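Pallow home chores project: progress report to the Clarnex fund
Saturday, May 17, 2025

Hi all,

You asked for the plain version this time, so I've left the charts for the attachment. The short answer to your question (can it tidy a living room yet?) is no, but it's a much more interesting no than the one I gave you last quarter!

Since the last report we've recorded 2284 pick-and-place runs, mostly the boring kind of thing that piles up on a table at home. Pens, tape, tissues, little packets, stuff that belongs in a drawer. I pushed for clutter early on and I'm glad I did, even though it slowed us down for the first couple of weeks. The Zakel arm did great on the clean bench and then fell apart the moment we gave it a table that looked like somebody lived there.
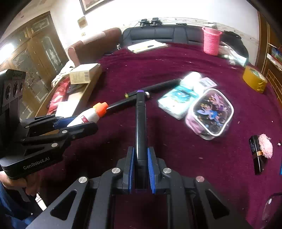

Picking up one object is the part I'm happiest with. When the arm gets a hard, regular shape it mostly knows what to do, and we're now spending our time on the grip itself - how far up to grab, how hard to close, what to do if the thing starts to tip. A long marker held upright in the jaws is a good grip to learn from, and a glue bottle lying on its side with its nozzle on is a nice step up from that. Soft things are another story. The arm still squashes a tissue pack about as often as it lifts it, and anything fluffy like a pom-pom confuses it completely. Clear plastic is the worst of the lot. I'd love to tell you we have a fix for see-through pouches, but we don't.

On the full chore (clear the table, sort everything into a basket or a drawer) the arm now finishes 59 percent of the items without help. I know that number sounds so-so. It does include the soft stuff, which we used to leave out, and I'd rather you see it that way. Speed is still silly. I can clear the same table before it has decided on its second item.

The shop-floor side at Jafri is further along, mainly since the shelves there stay put and the boxes are all the same few sizes. Restocking works well enough that the staff let it run through lunch. Facing labels forward does not work yet.

Money is on track. We spent a bit more than planned on finger pads (they wear out fast) and a bit less on travel.

For June I'd like to do 4 things:
More soft and see-through objects
A second table with a different cloth
Drawers, finally
Longer runs at Jafri, 2 hours at a stretch

If you want to come watch, please do, any afternoon is fine. Just let me know the day before so I can have the arm warmed up.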